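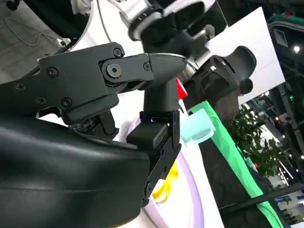 Treditz repairs and checks robot grippers for small firms. We started after a fault of our own. In July a finger on one of our arms stayed shut when it was told to open, and the arm carried on to its next position with a part still held. The part hit a guard and broke. Kelechi Ekpo, who was running the arm, pressed the stop and was not hurt. The cause was a pivot bolt that had worked loose. On a gripper like ours the upper finger meets its mounting plate at a single hex-socket bolt, and the small countersunk screws on the plate had all been checked that morning. The bolt was not on the list.

It is now. Femi Okeke rewrote the inspection sheet, which has 69 entries, and the pivot comes first. We also changed the software so that an arm halts if the finger position does not match the command within 300 milliseconds.

What we do
We strip, inspect and rebuild two-finger grippers, and we write fault reports in plain English. Test pieces are light blocks and rounded objects, picked up and put down 325 times before a unit goes back.

Who we are
Kelechi Ekpo: testing
Femi Okeke: inspection and records
Naheed Lodhi: software and customer reports

The workshop is open to visitors on Wednesday afternoons. Please ring first, and wear closed shoes.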